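双臂机维护记录:肩部复紧、线束重排和零位核对

分类:设备维护

十二月这一轮保养拖了几天,主要是等扎带和螺纹胶。趁记录还在手边,把过程写下来,下次照着做,也省得再翻聊天记录。

设备是一台双臂轮式机,装在淋浴件测试工位上,日常任务是抓取手持花洒、挂回支架、拨动阀体手柄,反复做。工位的流程编号沿用项目名 Prekance。调度软件用的是 Waltow 的版本,走网线,不走无线,原因后面讲。

保养间隔

原来按月做,后来改成按循环次数做,每满 300 次完整任务循环检查一轮。按月的问题在于负载不均:有的月份机器几乎停着,有的月份连着跑夜班,肩部螺钉的状态和日历没有关系。这一轮停机时计数器读数是 287,没有到 300,提前停的原因是左肩在抬臂末段出现一声短促的“嗒”,每次位置一致,角度重复性很好。位置一致的异响一般先查机械,不先查驱动。

停机步骤

一、任务队列清空,双臂回到收拢姿态,再切到维护模式。不要在伸展姿态下断使能。肩关节虽然有抱闸,但抱闸闭合瞬间会有一点下沉,末端带着夹爪和腕部相机,下沉量会放大到能碰到台面。

二、按急停,断主电,等 15 分钟。母线电容放电用不了这么久,这个时间主要是留给关节降温。热态下量出来的紧固扭矩和间隙都不能和上一轮的数据比。

三、拔电池侧插头,插头用扎带固定在明显的位置,挂牌。

四、手动确认两侧肩关节抱闸有效,方法是在上臂中段向下缓慢施力,不应有可感觉到的滑移。

左肩异响

先拆左肩外侧的装饰盖,看连杆端部的沉头位置。用记号笔画过的防松线有一条错开了,错开量不到半个线宽,但确实错开。其他几条对得上。把这一颗退出来,螺纹胶已经粉化,只在根部留了一点。同组的螺钉全部退出,清胶,丙酮擦两遍,晾干,重新上中强度胶,按对角顺序分两次上到规定扭矩。

有两点要注意。第一,不要只处理松的那一颗。同一组螺钉是同一天上的胶,一颗粉化,其余的也差不多。第二,扭矩扳手要用小量程的那把。大量程扳手在下限附近的读数不可信,上一轮就是这么做的,我怀疑松动和这个有关系,但没有证据,先记着。

右肩同样位置检查过,防松线全部对齐,没有拆。没有问题的关节不要为了对称去拆,拆一次就要重新核一次零位。

复紧之后手动盘动左上臂,全行程走了几遍,阻力均匀。上电后低速单轴运行,“嗒”声没有再出现。提到工作速度再跑,仍然没有。

线束

肩部线束从躯干背侧出来,绕过肩关节进上臂。原厂的走线余量是按通用工况留的,这个工位上抬臂次数多,弯折集中在同一段,外护套已经发亮,还没有磨穿。处理方法:

一、松开躯干背侧的第一个线夹,把余量往关节方向放一点,让最小弯折半径落在护套完好的一段。

二、磨亮的那一段加缠一层编织套管,两端用热缩管收口。不要用电工胶带,胶带受热后溢胶,粘灰,下次拆的时候很难看。

三、线夹复位后,手臂走到三个极限姿态分别检查一次:最高、最外、最内。任何一个姿态下线束都不应绷直。

四、扎带剪口朝内,剪平。Ban 的扎带偏硬,剪口锋利,朝外放一定会划手,也会划旁边的线。

网线顺便换了一根。之前试过无线,画面流在双臂同时运动时偶尔丢帧,查了几天没有定论,后来改有线,问题消失。工位旁边金属件多,是不是反射造成的,没有去验证。

腕部相机

镜头保护片先用气吹,再用镜头纸,单方向擦。测试件有时带水,水渍干了以后留下钙斑,普通镜头纸擦不掉,需要先用稀释的白醋润一下再擦,擦完用纯水过一遍。保护片有划痕就换,成本很低,划痕造成的眩光排查起来却很费时间,在识别结果上表现为偶发的抓取偏移,很容易被误判成标定问题。

相机支架的螺钉只检查,不拧。动了支架就必须重做手眼标定。

零位核对

左肩拆过紧固件,所以左臂的零位要重新核。做法是把左臂以低速移到标定销位置,插销,读编码器值,和档案值比较。偏差在允许范围以内就不写入,只记录。这次在范围内,没有写入。

这里多说一句。有些维护手册建议每次都写入新零位,我不同意。编码器读数每次都会有一点随机差别,每次都写,等于把随机误差一次次存进去,几轮之后档案里的基准就没有意义了。只有超差才写,写之前先找出超差的机械原因。

核完零位,跑一遍手眼标定的验证程序(只验证,不重算),看残差。曲线和上一轮的形状一致,放行。

现场布置

调试用的笔记本放在机器前方靠墙的白色工作台上,和机器分开,不放在躯干顶面,也不放在手臂能扫到的地方。曲线窗口和相机画面窗口同屏显示,读数和画面能对得上时间。被测的淋浴件固定在墙上,软管会自己垂成一个大弯,左臂收拢时要留意这个弯,软管挂到肩部连杆上之后再抬臂,受力的是阀体接口。Lurside 的支架夹得不算紧,手持花洒的角度每一轮都要对一次。 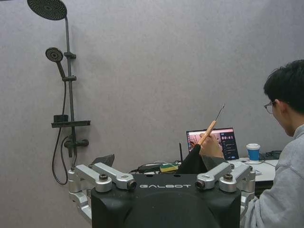 恢复运行

一、收工具。机器正面和台面之间的工具、布料、清洁用品全部清走,逐件和工具清单核对,缺一件都不上电。

二、撤牌,接电池插头,上主电,松急停。

三、维护模式下空载跑 2 遍完整任务,速度限制在低档,人站在急停旁边。

四、切回自动模式,先放一个短队列,跑完看日志,重点看左肩的电流峰值。和保养前相比应当持平或略低,如果升高,优先怀疑螺钉上得不均匀或者线束放得太紧。

五、循环计数器清零,在记录表里写明是提前停机,读数照实写,不要补成整数。

这一轮的左肩电流峰值略低于保养前,右肩没有变化。

遗留问题

螺纹胶粉化的速度比预期快。下一轮准备在左肩换一种耐温高一档的胶,右肩保持原样做对照,到时候一起拆开看。

躯干背侧线夹的橡胶垫有一只变硬,暂时能用,备件已经下单,到货再换。

小量程扭矩扳手的校准快到期了,送检期间不安排肩部作业。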